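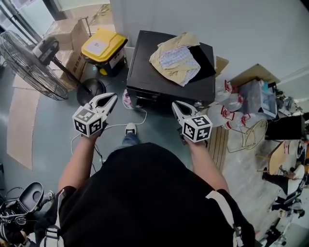 Black two-drawer cabinet, glossy top

Jemska two-drawer cabinet – black

In stock. Ships flat, two boxes, sometimes they arrive a day apart so dont panic.

Low cabinet for the office, hallway or next to the bed. Two drawers, full width, same height. Gloss top, satin sides. Comes in black, white and a gray we are running down (last 15, no more after that).

Sizes
Width 66 cm
Height and depth – see the drawing in the PDF, they differ between the plain and the plinth version. Measure the plinth one if you have thick baseboards.

What's in the box
Carcass panels, top, two drawer kits, runners, back panel, screws, wall strap. Hex key included. You need your own Phillips screwdriver and a second pair of hands for the top.

Assembly
Runners first, then sides, then back. Top goes on last. The runners are marked L and R on the inside edge, tiny letters, easy to miss. If a drawer sits crooked it is nearly always a swapped runner. Leave the film on the top until the cabinet is where you want it.

Use the wall strap. Both drawers open and full of paper is a lot of weight up front.

Cleaning
Soft cloth, water, drop of dish soap. No scouring pads, no glass cleaner with ammonia. Gloss shows dust and fingerprints, the black more than the white. If that bugs you get the Coste instead, same size, matte all over, a bit cheaper.

Price
86 each, plus delivery. Four or more to one address – ask for a quote. Handles are extra, see the Varnov page. Any handle with standard spacing will fit, the fronts are predrilled and come with blanking plugs if you'd rather go without.

Changes
Cabinets from the September batch on have the soft-close runners. Older ones don't. You can retrofit, the Bulter kit fits, order one kit per drawer. We have sold over 2000 of these and the old runners hold up fine, so only bother if the noise gets to you.

Returns
Unbuilt and in the original box, no problem. Built – call first. Damaged panels we replace one at a time, send a photo of the panel and the sticker from the box, the sticker matters becuase the drill pattern changed once.

Questions about parts or quotes: Kasun Siriwardena, sales desk, mornings are best. Use the contact form and put Jemska in the subject line.

Prices checked November 2021.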